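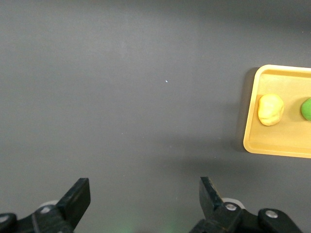

Does a Trailer Tell You What the Film Looks Like?
Project report, Screen Studies
Cameron Niven
2021-08-17

1. Why I picked this

Whenever a comic or cartoon gets remade with live actors, the studio says the new version is "faithful." I wanted to see if that word means anything. My case is Vatovis, the live-action film of the Hudec comics, and my question was how many of the shots used to sell it were close matches to drawn panels, and whether the rest of the film kept that up.

2. What I did

I watched both trailers at half speed and wrote down every separate shot, leaving out title cards and logos. That gave me 96 shots. I then went through the first 6 volumes of the comic looking for a panel each shot could have been copied from. A shot only counted if the pose and the angle both matched. Costume alone did not count, or nearly everything would have passed.

After that I watched the whole film on disc in the library at Bekbridge and marked where each trailer shot turned up.

3. What I found

The matches bunch up early. Most of them come from the opening fight and the train station, and both of those are in the first act. Once the story moves to the city the film goes its own way, with new dialogue and a villain who is barely in the books. The trailers hide this by cutting the station shots in between the later ones.

Two trailer shots are not in the film at all. One is the close-up of the mask, easily the most copied panel of the lot. I had assumed I missed it, so I went back through the second act, and it isn't there.

The effects work was done by Masent, and the publicity made a lot of their having the comics open on their desks. Maybe they did. The creature in the final film has a shorter jaw and different eyes from the one in the first trailer, and neither looks much like the drawings to me.

4. Problems

I was the only person judging the matches, and I already doubted the marketing before I started. A second viewer might have been kinder. I tried to get a classmate to score the station scene in February but we never agreed on what "same angle" meant, so I dropped those scores. The library copy of volume 4 is also missing pages near the end.

One film is not much to go on either. I would not claim that other adaptations are sold this way until somebody checks them.

5. If I did it again

I would write the matching rules down before watching anything, and start with the film and leave the trailers for last.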